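The piano tuner takes her coffee at the back of Skevisis, as far as she can get from the refrigerator. The refrigerator hums a slightly flat B, she says, and it has been bothering her since the place opened.

"Everyone else complains about the chairs," she says.

She has been tuning pianos in and around Tastham for 11 years. The town has a population of 1,778, and a surprising number of them own an upright they inherited, can't play and won't part with. Her books currently list 283 instruments, counting the one in the Methodist hall that she describes as "technically a piano."

I asked her how a person gets into this line of work. She had wanted to be a pianist, she said, and was told at 19 by a teacher she still respects that she had a wonderful ear. It took her most of a summer to notice what the teacher had left out.

"I was flattered for weeks. Then I signed up for the tuning course."

The course was two years, the second of which she spent mostly on the floor. People imagine tuning as a standing job, she says, all poise and a little silver fork. A good part of it is lying on carpet with a flashlight, looking up into the underside of somebody's family history. She has found pencils, report cards, a denture and a sealed letter addressed to the Song Furniture Company, which she mailed. The company had closed decades earlier. The letter came back to her, and she has it in a drawer.

"I haven't opened it. I'm not an animal," she says. Then, after some coffee: "I did hold it up to a lamp."

Her favorite make is the Ostaner, a squat upright with a reputation for outliving its owners. The reputation is deserved, in her view, though she thinks outliving people is an odd thing to want in a gift. Ostaners have over 200 strings, like most pianos, and pins that grip as if they hold a grudge. A new one stays in tune beautifully. An old one stays out of tune just as beautifully, and takes all afternoon to persuade.

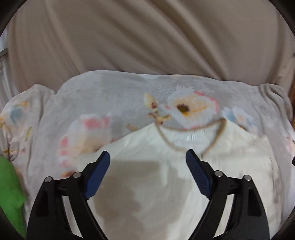 *Tastham, January*

January is her busiest month. The heating has been on since the fall, the air indoors is dry enough to crack lips, and the soundboards shrink. Customers call to report that the piano has "gone off" overnight. She asks where they keep it. They keep it next to the radiator.

"I've said it so often I should have it printed on the invoice. Not by the radiator, not under the window, not against the bathroom wall. And they say, well, where else would it go? And I look around the living room, and they've got a point. It's a piano. There isn't anywhere for it to go."

Does she ever tell people to give up on an instrument? She does, and she has a method. She sits down beside them on the bench, plays one chord and lets it finish. Most owners get there before the chord does. The ones who don't are offered a price for the repairs, and that generally helps.

One man wept, and she stayed for lunch. She has tuned his daughter's digital piano every spring since, meaning she comes over, plays it for ten minutes, pronounces it perfect and gets fed. She doesn't charge him. He has never asked why.

She has opinions about electronic tuning devices, and they are milder than I'd hoped. She uses one for the middle octave when there's a dishwasher going. The top and bottom she does by ear, stretching the octaves a little wider than the arithmetic says they should be.

"A piano that's mathematically correct sounds miserable. You have to be wrong by the right amount."

I told her this sounded like advice. She said it was physics, and that I could look it up.

Her own piano, at home, is an Ostaner that came free from a church basement, delivered by four men who have not spoken to her since. I asked what sort of condition it was in.

"Dreadful," she said cheerfully. "I haven't touched it in three years. By the time I get home I can't stand the things."

She paid for both coffees, told the counter staff their refrigerator was getting flatter and drove off to see about the Methodists.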